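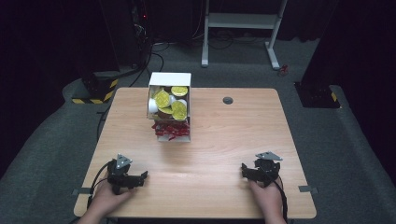 Sweets and small gifts for the spring fair

22/03/2022

Dear neighbors, the spring fair of Ortuño street is coming, and we again need sweets for the children's table. Last year we gave away 1072 small bags and the last families went home without one, so this time we would like to prepare more.

Please bring only wrapped sweets, and nothing with nuts. Chocolate is welcome if the day is not too hot. You can leave everything with Araba Nyarko at the Hallodico bakery, every morning before 11. She asks that you write your name on the bag, so we can thank you later.

We also look for two persons who can help Michalis Tsolakis to fill the bags on the evening before. The work is easy and there will be soup.

If you prefer to give money, the blue box is next to the bakery door.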